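Luggage theft

Luggage theft is the taking of bags, or of things out of bags, while the owner is traveling. It covers suitcases lifted from airport carousels, backpacks taken from hotel lobbies, and the smaller stuff that goes missing from side pockets. I've been keeping up this entry for a while now, and I should say up front that I once lost a duffel at a bus station, so I'm not exactly neutral about it!

Types

Most people who write about this split it into whole-bag theft and pilferage. Whole-bag theft is what it sounds like: the bag goes, and everything in it goes too. Pilferage is sneakier. The bag comes back to you looking fine, and you find out three days later that your camera charger and your good earrings are gone (this is also why so many people report it late).

There's a third kind I'd add, the swap, where someone walks off with a bag that looks like theirs and leaves their own behind. Sometimes it's a plain mistake. Ruth Lockwood, in her guide for hotel staff, calls these "polite thefts" and says they should be logged like any other until the bag is back. I think she's right, though Elsie Rowbotham argued the opposite in the same guide's second edition.

Where it happens

Lobbies, luggage racks on trains, and the strip of sidewalk where the shuttle stops. The town of Kollár went through its reports one January and found 253 bags listed as stolen, with 11 of those taken from a single hotel entrance. The hotel moved its bell desk closer to the door after that. I'd love to know whether it helped, but the town hasn't put out a second count.

What gets taken

Jewelry and electronics get the headlines. Clothing makes up a lot of the rest, and it's the hardest to trace, as very few people can describe a plain sweater well enough for an officer to pick it out of a bin.
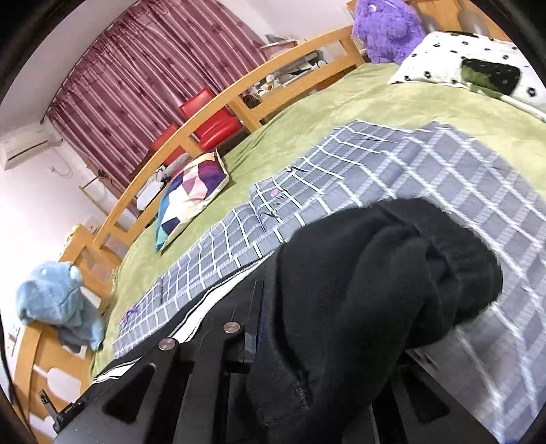 Dark fleecy clothing, bunched into thick folds.

Fengying Dai, who ran a property room for years, suggests writing your initials on the care tag in laundry marker. I do it now with everything, even socks, and my family finds this very funny.

Reporting and recovery

Report to the hotel or carrier first and get a written reference, then go to the police with that number in hand. Bring the serial numbers of anything that has one. In the property room Dai ran, 941 items came in over her last year and 841 were still unclaimed at the end of it, mostly for want of a report to match them to.

Recovered goods are usually held for a set time and then sold or given away. The holding time depends on where you are, so ask when you file, and ask for the property room's direct phone number too.

See also

Pickpocketing
Lost property
Baggage claim tag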